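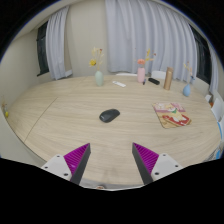 Anexo 1 — Mesa oval da sala de reuniões, com o rato preto e a base individual de cortiça sobre o tampo.

Pedido n.º 3000
Serviço: Mobiliário e Equipamento de Sala
Local: Edifício Diltdale, sala de reuniões
Data de abertura: 2022-09-06
Requerente: Liesbeth Van Rooij
Técnico responsável: Lieven Jansen
Prioridade: normal
Estado: a aguardar peça

Descrição do problema
A requerente comunica que o rato sem fios atribuído à sala perde a ligação de forma intermitente quando utilizado no lado esquerdo da mesa. Refere ainda um ligeiro desnível na junta do tampo, perceptível ao passar a mão, e solicita que ambas as situações sejam avaliadas na mesma visita.

Registo de intervenções

1. Triagem (L. Jansen)
Foi pedido à requerente que substituísse a pilha do rato e repetisse o teste. A requerente informou que a falha se mantém com pilha nova.

2. Verificação no local (L. Jansen)
O rato foi testado em três posições. Junto à junta diagonal, do lado esquerdo, o cursor salta; no centro e à direita responde normalmente. Com o rato colocado sobre uma folha de papel branco, a falha não se reproduziu em nenhuma das posições. Conclui-se que o sensor é perturbado pela passagem sobre a junta. O receptor foi mudado para outra porta, sem alteração do resultado.

3. Tampo
Mesa Charvát, tampo de madeira clara em secções. A ferragem de união, acessível pela face inferior, apresenta folga. O aperto reduziu o desnível, mas uma das peças tem a rosca gasta e deve ser substituída. Peça encomendada à Mornton, referência 51-600.

4. Resposta da requerente
«Agradeço a intervenção. Pergunto se a base de cortiça com a ilustração pode servir de tapete provisório — já se encontra na mesa.»

5. Resposta do serviço
Não se recomenda. A impressão a cores pode afectar a leitura do sensor. Será entregue um tapete liso Dudix, de cor única. Solicita-se que, no dia da substituição da ferragem, sejam retirados da mesa as três jarras com flores secas, o comando branco e os restantes objectos junto à parede e às cortinas.

Pendente
— Recepção da ferragem de união.
— Entrega do tapete.
— Confirmação da requerente para encerramento do pedido.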